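The Patient Business of Teaching a Machine to Tidy

By Defne Güler

The kettle at Karkura takes an age to boil, so most of what I know about the place I learned standing beside it. Montri Khunthong told me over the first cup that he had spent the morning putting paper into piles. Over the second he told me he would be spending the afternoon taking the piles apart again, and he seemed to be looking forward to it.

Karkura is a small outfit, founded in May of last year by Hsin-yi Wei and Su-chen Tsao, who had worked together before on machines that put lids on jars. Their ambition now is a robot with two arms that can help out in an ordinary office, doing the fiddly jobs that pile up in the corners of everybody's week. Filing, mostly. Squaring up a stack, finding the page that has wandered, turning a muddle of printouts into something you could put a clip on. They call the learning system at the heart of it Grutska, a name that came off the side of a biscuit tin belonging to Su-chen's grandmother (she showed me the tin, now full of screws).

I had pictured a good deal of typing. What I found was people at desks with things strapped to their wrists, handling paper.

Each session is a recording of a person doing a job from start to finish. The person wears a camera on the head, looking down at the work, and a padded strap on each wrist with a square printed marker on top, the sort of blocky black-and-white pattern a computer can pick out easily from almost any angle. More of the markers go down on the desk among the papers. From all of this the software can work out where the hands are and how they are turned, moment by moment, and that record goes to Grutska as one more example of how the thing is done.

"One more" is the phrase you hear all day. When I visited they had 2,445 finished examples, and Hsin-yi gave me the figure the way a gardener tells you the weight of a marrow. The first 400 were thrown out. They had been made with crisp new sheets, straight from the packet, laid out nicely by people who wanted to do well, and the system that learned from them was hopeless as soon as it met a page with a bend in it. It would reach for a corner where a corner ought to be, close its fingers on nothing, and carry on quite happily as if it were holding something.

"We had taught it manners," Hsin-yi said. "We needed to teach it about mess."

So now the paper is real paper, or as near as they can get. Chia-hao Tseng looks after the supply. He prints page after page of old tables and listings, lets them curl, drops them, sits on them if he has to, and writes on some of them in thick black marker so that there are headings to sort by. He has a nice line in headings. Some of the sheets are meant to go together and some are there to cause trouble, and he won't tell the person doing the sorting which is which, which I gather has led to words.

Paper, I was assured by everyone in turn, is a dreadful thing to teach. A jar is a jar wherever you put it. A sheaf of loose pages changes shape the whole time you are touching it, slides against itself, sticks, sags in the middle and hides its own edges. You and I deal with this without a thought. We give the bundle a bit of a lift, let the pages fan, feel with a thumb for the one we're after and nudge the rest straight with the side of the hand. Ask somebody to say exactly what they did and they'll look at you blankly, and then do it again more slowly, and get it wrong.

This is why Karkura records people instead of writing out rules. Su-chen did try the rules, for most of one winter. She still has the notebook, and she read me a page and a half about the left thumb alone before we both gave up and went to see if the kettle had done anything.

Then there is the question of whose hands. Montri is quick and neat and squares every pile twice. Chia-hao holds paper the way some people hold a newspaper on a train, all elbows. For a while they worried that these habits would only muddle the machine, and they asked everyone to do the job in the same way. The results got worse. The examples are now made by anyone who will sit down for an hour, and that has included Hsin-yi's brother, a retired music teacher from downstairs, and me.

I was not very good. The straps are comfortable enough, though you do notice the cable, and for the first few minutes I moved like somebody carrying soup. Montri was kind about it. He told me to think about my shopping. I thought about my shopping, and by the end I had sorted a fair heap and lost one page entirely, and he saved the recording anyway. Mistakes stay in, so long as the person puts them right. A robot that has only ever watched things go well has no idea what to do on a bad day.

There are 2 of the Karkura robots so far. The one called Rajan lives under a dust sheet and is brought out for visitors, and the other, Pluvmont, does the work. I watched Pluvmont take a slumped bundle by its lower edge, lift, wait, and then give a small sideways shake to bring the pages level. It was Montri's shake. He went rather pink.

They would like another 1,000 examples before they let it near a customer's desk, and more of those should be done in poor light, Hsin-yi thinks, and some by people who are left-handed. Chia-hao has asked for a second printer. When I left he was at the window with a fresh ream, bending the corners over one at a time.

Karkura holds an open afternoon in September 2019 for anyone who would like to have a go at the sorting. Bring your own mug.

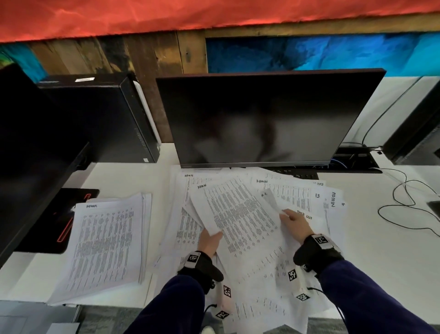

Sorting in progress, with markers on both wrists and among the papers. The "ADMIN" headings are done by hand.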